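Subject: Re: [desk-list] What is on your table right now?

> My partner has challenged me to get down to one notebook and one
> pen by November. I own 8 pens that work and a drawer of ones that
> don't. Is anyone managing it? And what do you do with the small
> stuff, clips and cables and so on? Mine migrates.

Managing is a strong word. I've been at it since we moved the shared table to the Trincombe room, and my position is that one notebook is easy and one pen is a fantasy sold by people who don't lend pens.

The notebook is spiral-bound, because it lies flat and I can tear out my mistakes. I tried a hardcover from Stenitz for 2 months, very handsome, 500 pages, and I was too intimidated to write a grocery list in it. The pen is black with a silver bit in the middle, and I have now bought it 7 times. Tanero keeps them by the till, where I am weak.

Small stuff goes in a clear tray. Anything that could embarrass me goes in the box with the black lid. 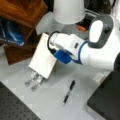
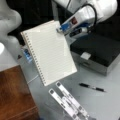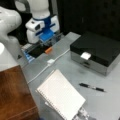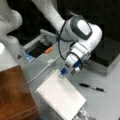 So, to your migration problem: a clear tray, and a shallow one. I had a deep opaque bin before and it became a kind of compost. If I can see the eraser, I don't buy another eraser. The rule is that when the tray is full something goes in the box, and when the box is full I have a cup of tea and start a new rule.

Cables I can't help you with. I've tried clips, ties and stern looks. Someone on this list swore by the Acuña sleeves last winter and I'd like to know if they still do, or if the sleeves are now in a drawer with your dead pens.

As for November, I'd negotiate. Ask for one pen per room. Coat pockets count as rooms.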